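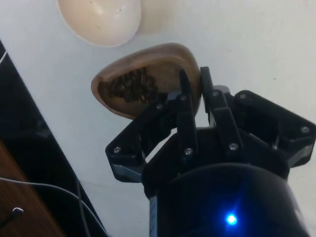 How often should the fingertips on a small two-finger gripper be changed? Before they look worn, on a fixed count of cycles written on the machine's card.

I have argued for this since June, and most people I work with think it wasteful. At Plirnow we run one arm on pouring and handling work, and the old habit was to swap tips when somebody noticed a drop. By then the drops had been going on for a while. We now change at 3,000 cycles, good or bad, and check the finger screws every 400.

The tips matter because of what they hold. A wooden bowl of coffee beans, pinched at the rim and tipped, hangs from a very small patch of contact. The beans gather at one side and the weight goes with them. A tip that grips a square block all day can still let a round rim turn.

Sevim Yalçınkaya, who looks after the cell at Karaca, disagrees with me. She changes on inspection, and her log shows one set that reached 1,304 cycles and another that lasted far longer. Her point is that a fixed number throws away good parts. It does. Tips are cheap, though, and her way depends on her being there to look - when she was off for 2 weeks, the inspections stopped.

I would say the same about the screws. Put a paint mark across each head and the finger link beside it. If the line is broken, the screw has moved. Don't just nip it up: take it out, clean the thread and refit it with a fresh drop of threadlock. Then home the fingers and set the closed position again before running anything with beans in it.

The card hangs on the cell door, with a pencil on a string.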